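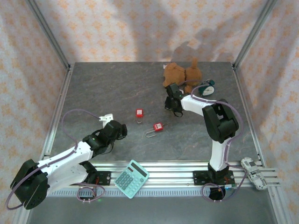 Gray marbled tabletop, floral backdrop

Ticket: Heating schedule starts at the wrong time
Opened: May 16, 2022
Product: Voltent wall controller, Varnix firmware
Opened by: Ludivine Gautier
Assigned to: Corentin Jacquet
Priority: Low (I asked for normal)

Ludivine Gautier wrote:
The morning heating program is coming on early again. I set it for 6:30 and the radiators are already going when I get in. I have been through the quick guide twice. The controller says its clock is "synced", which I find hard to believe when it disagrees with my phone, the oven and the office computer.

Corentin Jacquet wrote:
Thanks for the report. Please update the firmware and restart the controller. This normally clears clock problems.

Ludivine Gautier wrote:
Updated and restarted. It was right for one evening. "Normally" is doing a lot of work in that sentence. By the next morning it was 4 minutes fast, and the day after it was worse. Please don't ask me to restart it again.

Corentin Jacquet wrote:
Could you compare it with a clock that isn't on the network?

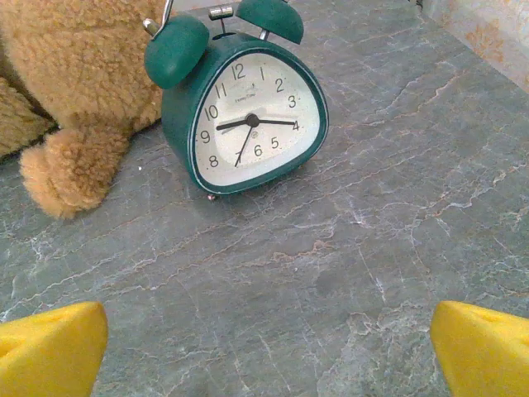 Page 2 of 4

Ludivine Gautier wrote:
Done, with a green twin-bell alarm clock. I set both to the same minute and left them overnight. The alarm clock agreed with my phone in the morning. The controller didn't. I'm not claiming a bell clock is a laboratory instrument, but it does seem to beat yours.

Corentin Jacquet wrote:
Under Settings > Advanced, is "Learn warm-up time" turned on? It can start the heating up to 50 minutes early.

Ludivine Gautier wrote:
It was on. I never touched it, so I assume the update did that. It might explain the early radiators – it doesn't explain a display showing the wrong time. Those are two faults and I'd like them kept apart.

Sylvain Boyer (second line) wrote:
Agreed, splitting them. For the display, please enter the time server by hand and turn off "Use hub time". The hub has its own clock and the controller may be copying it.

Ludivine Gautier wrote:
Changed both. Correct for 5 days so far. I've been told "fixed" before, so leave this open until August, please.

Status: Waiting on customer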